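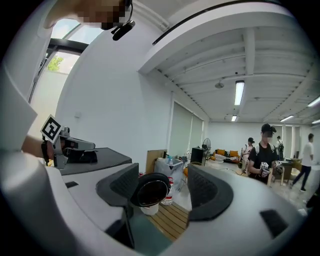
3 min read

How to run a pitfall trap for ground beetles

Ground beetles mostly move at night, so a trap left in place until morning will catch more than an hour of searching by hand. Use a smooth-sided cup, a trowel and a flat piece of bark.

1. Pick a spot along a hedge or at the edge of a lawn. Avoid low ground that floods.

2. Dig a hole as deep as the cup and set the cup in it. The rim has to be level with the soil or slightly below it - beetles will turn away from a raised lip.

3. Pack soil around the outside and brush loose dirt away from the rim.

4. Prop the bark over the cup on four pebbles, leaving a gap for beetles to walk under.

5. Drop in a few dead leaves. Up to 50 beetles can turn up on a warm night, and the larger ones will eat the smaller ones if they have no cover.

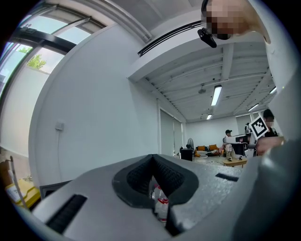
Small clear plastic bottle with a red-and-white label.

Check the trap before 8 a.m. Tip the catch into a white tray, photograph each beetle from above and let it go under cover nearby.

Enter your records in the Urari log under your plot number. The Kakakhel meadow plot is number 17, and its list is a useful guide to what to expect. If you stop trapping for the week, lift the cup and fill the hole.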